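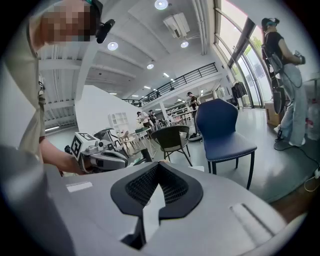 How do you pin dependencies so a build can't pull in something you didn't review?

Commit a lockfile with hashes, make the build server refuse anything that isn't in it, and update it in its own pull request.

The steps below use Derkton, our internal package mirror, and a Python service called Drostberg. Any tool that writes hashes into a lockfile will work the same way.

Before you start

You need pip-tools installed and write access to the repo. Work on a new branch.

1. Split your requirements

Put the packages your code imports in requirements.in, one per line. Leave out anything that only arrives as a dependency of something else. Drostberg's old requirements.txt had 70 lines, and only 32 of them belonged in the new file.

2. Generate the lockfile

pip-compile --generate-hashes requirements.in

This writes requirements.txt with exact versions and a SHA-256 hash for each file pip is allowed to download. Ours came out at 2887 lines - most of that is hashes for platforms we don't use. Leave them in.

3. Commit both files

Don't edit requirements.txt by hand after this. If you need a different version, change requirements.in and compile again.

4. Lock down the build

In the CI config, replace the install line with:

pip install --require-hashes --no-deps -r requirements.txt

Then set the index URL to the mirror and remove any extra-index-url entries. Check pip.conf on the build image too. Ours still had one.

5. Test that it fails

Change one character in the hashes for a package that has only one hash listed, clear the pip cache and run the build. It should stop with a hash mismatch. Revert the change.

Updating later

Run pip-compile with --upgrade-package and the package name. Review the diff for new packages as well as new versions. We do this every 3 weeks, and sooner for security fixes.

Last checked 5/17/24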